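Zondport Publishes Equipment Planning Guide for Two-Arm Robot Workcells

FOR RELEASE 20 April 2025

Zondport today released a planning and budgeting guide for organizations preparing to buy small two-arm robot workcells. The guide is written for purchasing offices, laboratory managers and department heads who must prepare a funding request before they have operated equipment of this type. It is offered at no charge and covers the full cost of a cell, from the arms and the enclosure to the pens, brushes and other small items the arms are asked to handle.
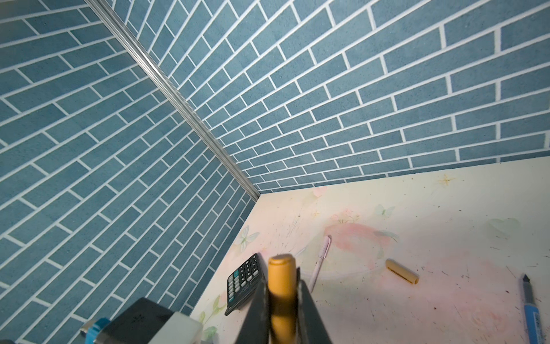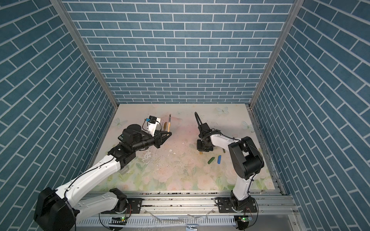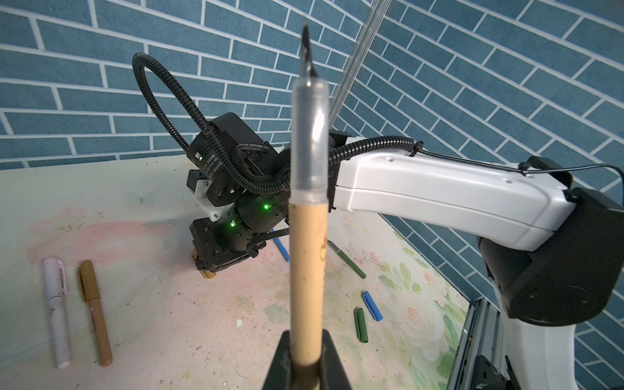 Tabletop work with writing and drawing tools inside a brick-patterned enclosure.

The guide responds to a steady flow of inquiries from colleges, training centers and small manufacturers that have set aside money for a first robot cell. Many of these organizations hold a quotation for the arms and little else. Zondport found that requests prepared on that basis often return to the budget office within the first year for mounting hardware, replacement fingers, cameras, cabling and work surfaces.

"A quotation for two arms is the beginning of a budget," Zondport said in a statement. "We want the person who signs the purchase order to see the whole list before signing it, including the parts that cost very little and stop the work when they are missing."

Contents of the Guide

The guide is divided into five sections: site and power, arms and grippers, enclosure and work surface, cameras and computing, and consumables. Each section opens with a worksheet that can be filled in by hand or copied into a spreadsheet. The worksheets separate one-time purchases from yearly costs and include a column for items the organization already owns.

The section on arms and grippers asks buyers to list the objects they intend to handle before they compare arms. Thin, round objects such as markers and brushes place different demands on a gripper than boxes or flat parts. Buyers are advised to request a demonstration with their own objects and to record the finger width, opening distance and grip surface used in that demonstration. Payload ratings are treated in a separate table, with room for the weight of any camera or bracket carried at the wrist.

The section on enclosures addresses walls, framing and the work surface. It recommends that the work surface be budgeted as a replaceable item. Surfaces used with inks, pigments or pointed tools become marked in ordinary use, and a printed mat is less costly to replace than a finished tabletop. The guide also recommends that a buyer decide early whether the walls will be plain or patterned. Applications that depend on cameras may be affected by the background, and a change made after installation can require work to be repeated.

The section on cameras distinguishes between cameras mounted at the wrist and cameras fixed beside or above the work area. Zondport advises that both be included in a first request where the planned tasks involve small objects. Wrist cameras give a close view of the item in the gripper, and fixed cameras show how the two arms are placed in relation to each other. Cable length, strain relief and spare cables are listed as separate lines on the worksheet.

Budget Figures

For planning purposes, the guide sets a reserve of $3,000 per cell for mounting, cabling, lighting and work surface materials. It sets a further allowance of $200 per cell for consumable objects in the first year. A worked budget for these supporting items, with freight and a set of spare gripper fingers included, comes to $3,496. The price of the arms is left blank in all worksheets, as it varies with reach, payload and the terms offered by the supplier.

The figures apply to bench-scale cells only. Organizations planning floor-mounted equipment or cells that require fixed guarding should seek a separate estimate. All figures exclude sales tax, installation labor and any electrical work needed at the site.

The guide advises that maintenance be funded from an operating account and planned before delivery. It includes a calendar for cleaning, fastener checks, cable inspection and finger replacement, and a one-page form for recording downtime. Buyers that operate more than one cell are encouraged to standardize on a single mounting plate and a single type of rail so that parts can be moved between benches.

Review and Preparation

The worksheets were developed by Zondport with Erkura, a supplier of aluminum framing and bench enclosures, and Innes, an advisory firm that assists public institutions with equipment purchasing. Erkura reviewed the sections on framing, mounting and surfaces. Innes reviewed the sections on quotations, payment terms and acceptance testing.

A draft was circulated in December to 32 organizations that had purchased or were preparing to purchase a bench-scale cell. Their comments led to several changes. The section on acceptance testing was moved ahead of the section on payment, and the checklist for receiving a shipment was shortened to one page. A passage on training time was added at the request of several respondents, who reported that staff hours had been left out of their original plans.

"Purchasing staff are often asked to compare quotations that do not cover the same items," Innes said in a statement. "A common worksheet allows the comparison to be made on equal terms and gives the supplier a clear statement of what the buyer expects to receive."

Recommended Purchasing Sequence

The guide recommends that buyers complete the object list and site worksheet first, followed by a demonstration with at least two suppliers. The written request for quotation should be issued after the demonstrations and should name the objects, the tasks and the conditions under which the cell will be accepted. Final payment should be tied to an acceptance test carried out at the buyer's own site.

Organizations with a fixed funding deadline may use the short form included at the back of the guide. The short form covers the same cost categories with fewer lines and can be attached to a funding request while the full worksheets are being completed.

Availability

The guide and worksheets are available now through the Zondport website and may be copied for internal use. Lukix, the online planning tool operated by Zondport, will accept completed worksheets beginning next month and will return a combined budget summary for organizations planning more than one cell. Use of Lukix requires a free account. Printed copies of the guide may be requested by schools and public agencies.

Zondport will accept corrections and suggestions on a continuing basis and intends to review the budget figures once a year.

About Zondport

Zondport provides planning, purchasing support and installation services for bench-scale automation equipment. Its clients include training centers, research laboratories and small manufacturers.

Media inquiries may be directed to the Zondport communications office through the contact form on the company website.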